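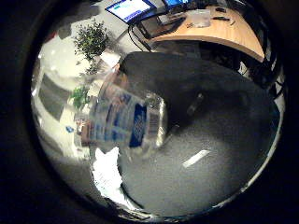
Anathi Nkosi told me over the phone that she'd stopped bringing a drink on the Milum trail years ago, and that she just went home thirsty. I've heard some version of that all summer, so I'm very happy to be the one writing this release!

MILUM TRAIL GETS ITS REFILL TAPS
September 2018

Swanepoel Outdoor is opening two free drinking water taps along the Milum trail, one at the Grikard parking lot and one up at the Diresitz overlook. Both are open to anyone on foot, on a bike or pushing a stroller, from sunrise until the gate closes. Bring whatever you drink out of — an old soda bottle is fine, and so is the fancy steel one you got for your birthday.

I've worked for Swanepoel for eight years, mostly on the shop side, and I walk Milum a lot (my dog insists). The stretch after Grikard is pretty, but it's all sun, and until now the nearest water was back at the gas station. The overlook tap was the hard one. We had to run 700 feet of new pipe uphill, and the ground up there is mostly rock, so the crew went through more drill bits than anyone had budgeted for. My boss has asked me not to print the bill.

Each tap has a tall spout for bottles and a low one with a bowl under it for dogs. The handles are the push-and-hold kind, so please don't wedge them open with a stick. We'll shut the water off when the first hard frost is in the forecast and turn it back on in spring, and we'll post a note at the trailhead both times.

Anathi has already asked me whether the overlook one will have any shade. Not yet! We're planting two oaks beside it this fall, so give them a while.

Come by the Grikard lot on opening morning if you'd like to try it out. There'll be lemonade mix, cut fruit and trail maps, and I'll be the one with the muddy dog.

Press questions can go to the front desk at the Swanepoel shop. Ask for the trail person and they'll find me.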